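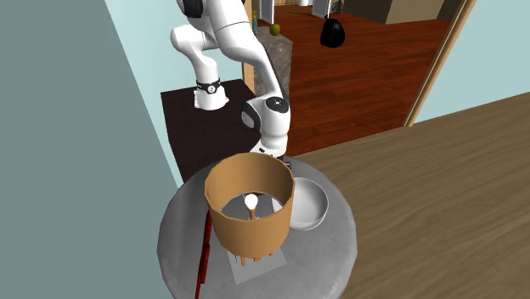
Can a robot tidy the lounge yet?

Moving a lamp is a small job for most of us. For the simulated arm at Zurnora, with a lamp and a bowl sharing one round table, it is still hard work.

"It gets the bowl 9 times in 10," says Ngozi Balogun, who runs the tests. "The shade is another matter. Press the rim and the lamp tips."

Her team ran the lamp task 300 times in June. It passed 80.

We use cookies to improve your visit. Accept | Manage

Related
Who folds the towels at Musdale?
Lovby tries a night shift without pickers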